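Food Safety at Home: A Conversation with Isabelle Bélanger

Posted Wed 29 August by the Sutherland Extension Office

The Sutherland Extension Office has offered free household food storage advice to residents of Adby and the neighboring townships for nine years. Isabelle Bélanger, who leads the service, met with staff writer Solange Lapointe in July to discuss the questions residents raise most often and the changes planned for the fall.

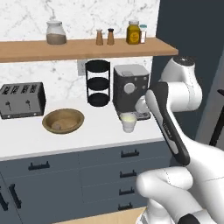
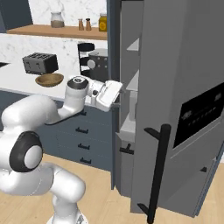 Ms. Bélanger joined the office after a career in school meal planning. She said that the work is less different than many people assume.

"In a school kitchen, everything has a label and a date," she said. "At home, people rely on memory. Most of our calls begin with a resident who cannot remember when something was opened."

The office answered 2,943 telephone and e-mail inquiries in the last program year, compared with 2,685 the year before. Leftovers remain the leading subject. The office advises that cooked dishes be refrigerated within two hours and eaten within three to four days. Ms. Bélanger noted that callers often ask for an exception.

"They will tell me that it smells fine," she said. "I have to explain that smell is not a reliable test. The bacteria that make people ill often give no sign at all."

Asked about dry goods, she said that the main concerns are moisture and insects. Flour and grains should be moved to containers with tight lids, and whole grain flour keeps best in the refrigerator or freezer. Spices seldom become unsafe, but they lose flavor, particularly when stored close to the stove.

Power failures bring a different kind of call. Following the July storms, the office extended its telephone hours to 8 p.m. for one week. A full freezer will generally hold its temperature for 48 hours if the door is kept shut, and a refrigerator for four. "The hardest advice to follow is to leave the door alone," Ms. Bélanger said. "People want to check."

The fall schedule includes evening classes at the Braline Community Hall on canning, freezing, and safe storage for older adults. Class attendance reached 828 last year, and the canning sessions filled early. Ms. Bélanger has asked that a second canning series be added, subject to the availability of the hall kitchen.

Printed storage charts may be picked up at the Sutherland office during regular business hours. Residents who wish to have a pressure canner gauge tested should bring the lid only.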